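Step 3: Sort your papers before you scan

I skipped this the first time I set up my Trodgate scanner, and I ended up with over 300 pages in the wrong order – so please don't do that!

1. Pull out every staple and clip.
2. Sort into piles by year, then tap each pile square.
3. Put each finished pile in its own folder.
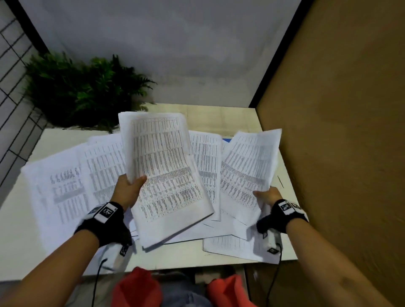
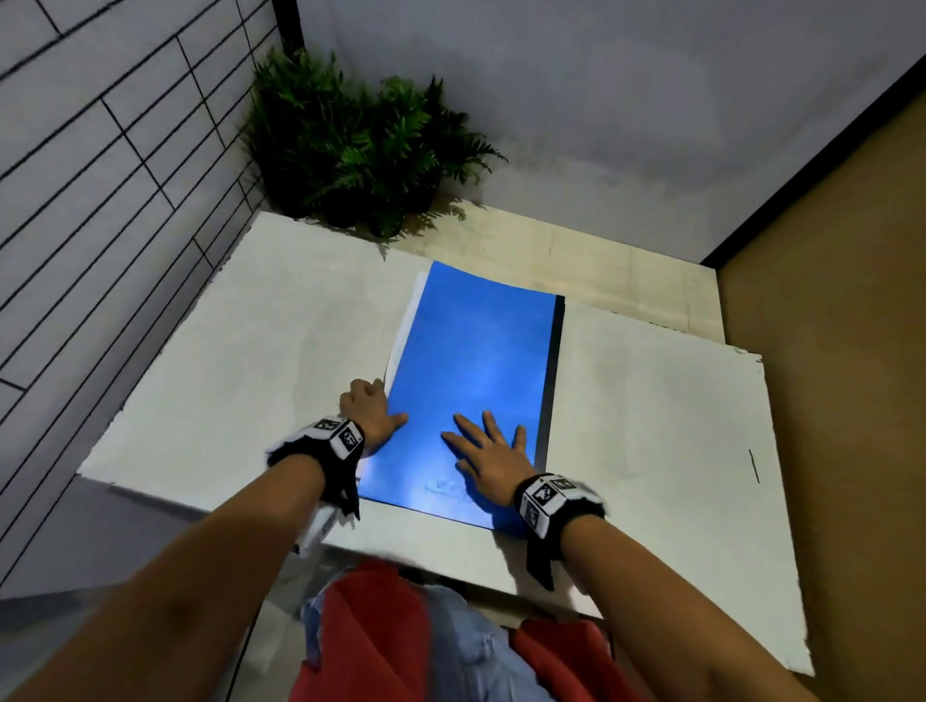

4. Load the feeder face down, top edge first, and slide the guides in until they just touch the paper.
5. Press Scan and wait for the green light.

Note: mine gets cranky with more than 5 sheets of thick card at once, so I feed those by hand.

Caution: don't tug on a jammed page. Open the lid first, then ease it out toward you.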